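Plate handling arm at the sink station: what changed for the kitchen crew
Forum: Workplace Automation > Kitchens and Catering

steelwell
Started 2026-05-26

We run a staff canteen at the Henance site. Management brought in an arm for plate handling under a project called Droltari. I do the station scheduling, so my interest is in what it does to the shifts. Round plates only so far. Shots from the work area, sink and aisle:
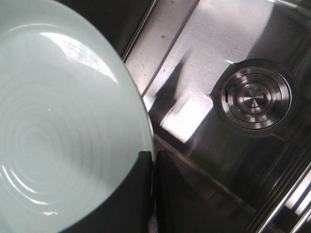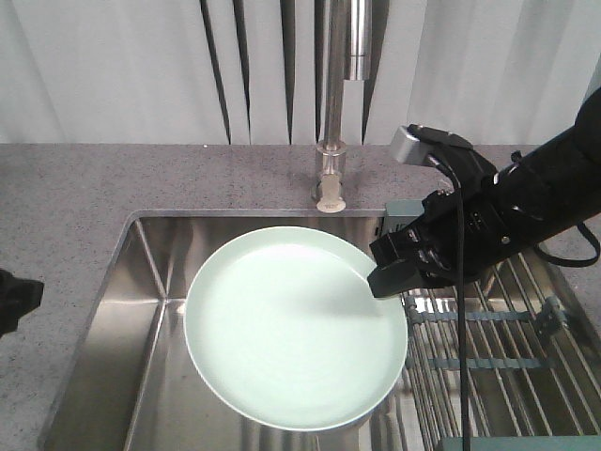
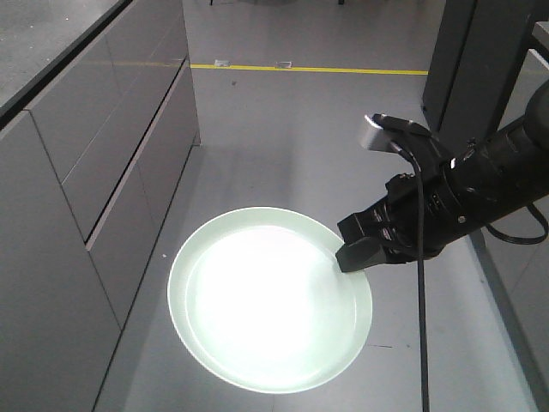
Numbers and duties so far

Logged 2,137 plate moves, 102 of them stopped by hand. The old dish job was one person for the whole shift. Now that person does pots, checks the drain, and answers the stops. Same hours, same pay grade.

rackline_b

102 stops is not small. Who clears them? If it's the pot person, they walk away from the pots each time, and that belongs in the job description.

steelwell

The pot person clears them. It is not in the job description yet. I asked for it to be added in September.

coldpass

Our Lương kitchen went the other way. We kept hand rinsing and automated only the tray return. Less wrist strain was the stated goal and the crew reports less of it. I don't see the case for a gripper on the rim of a glazed plate when a person with a rack does the same job faster.

steelwell

Faster, yes. A person here clears 220 plates in the time the arm needs for 21. Speed was never the argument. The crew asked to get away from bending over the basin.

rackline_b

Then measure bending. Plate moves tell you what the arm did - they tell you nothing about anyone's back.

tw_galley

Agree with rackline_b on the metric, disagree with coldpass on the rest. We had Cliranlow rewrite our rota after a similar install. The useful change was a second trained person per shift, so the stops stopped landing on one pair of hands. Training took longer than the vendor quoted.

coldpass

A second trained person is a cost. Did headcount go up?

tw_galley

No. They came off the serving line, and the serving line complained.

steelwell

I'll start logging the walk-aways from the pots separately and post the sheet when I have a full month.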